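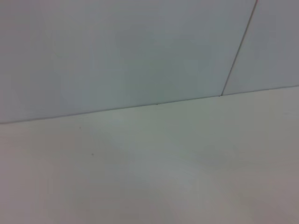

Notas para la charla «La mesa vacía», Braterero, 20 de agosto de 2020
(Versión larga. Si voy mal de tiempo, salto del bloque 2 al 4.)

1. Arranque
Buenas tardes a todos, gracias por venir y gracias a Etenesh Birhane por liarme, que yo venía solo a escuchar. Me llamo Fasil Gebru, llevo un taller de encuadernación y hoy no voy a hablar de libros. Voy a hablar de la mesa. ¡De la mesa sin nada encima!
Preguntar a la sala: ¿cuándo fue la última vez que visteis entera la superficie donde trabajáis? Esperar. Dejar que se rían.

2. Cómo tenía yo la mía
Contar lo de marzo. Me encargaron 155 cuadernos para la librería Fikre y no encontraba la plegadera. La busqué dos días (dos días, con los pliegos esperando) y estaba debajo de un catálogo de telas que ni siquiera era mío. Compré otra, claro. Luego aparecieron las dos.
Aquí suelo enrollarme con el catálogo. No enrollarse.

3. Vaciar del todo
Lo que hice fue quitarlo todo. Todo, también el bote de los lápices, que es el que más duele. Lo metí en cajas en el pasillo y me quedé con el tablero liso, claro, y la pared detrás. Os juro que me dio un poco de vértigo. Uno empieza a fijarse en cosas tontísimas: la raya donde la mesa toca la pared, la junta entre dos paneles, una marquita que a saber de cuándo es.
Pausa. Que miren la pantalla un momento sin que yo hable.
Después trabajé así una semana. Cada cosa que necesitaba la iba a buscar a la caja y, al terminar, volvía a la caja. Al final de la semana apunté lo que había sacado: 41 objetos. En las cajas debía de haber 1000 cosas, contando grapas, que yo las conté (risas, espero).

4. Lo que vuelve y lo que no
Regla de andar por casa, que cada cual la cambie: si lo uso a diario, tiene sitio en el cajón de arriba. Si lo uso de vez en cuando, estantería. Lo demás, a la caja con la fecha puesta. El bote de los lápices volvió a los tres días, lo confieso.
Mencionar a Oster, el taller de al lado, donde lo hacen al revés: lo dejan todo a la vista y limpian a fondo una vez al mes. Les funciona de maravilla. No meterme con ellos, que vienen hoy.

5. La pared
Esto lo añadí después de la charla en Pratholm, porque me lo preguntaron muchísimo. Sí, la pared también. Yo tenía notas pegadas hasta la altura del hombro y ya no las leía, eran papel pintado. Las quité y ahora, cuando pego una, la veo. Si el fondo es claro y mate, además, cansa menos la vista al coser (a mí, por lo menos).
Para limpiar: bayeta húmeda, bien escurrida, y repasar la esquina del fondo, que ahí se junta el polvo del papel que da gusto.

6. Ejercicio y preguntas
Repartir las hojas. Que cada uno apunte cinco cosas que tiene ahora mismo en su mesa, de memoria. Luego, en casa, que lo comprueben y me escriban.
Si preguntan por los niños: ni idea, yo tengo un gato.
Si preguntan por los cables: remitir a Etenesh, que tiene un sistema con cajitas y le encanta explicarlo.
Acordarme de recoger los bolígrafos prestados.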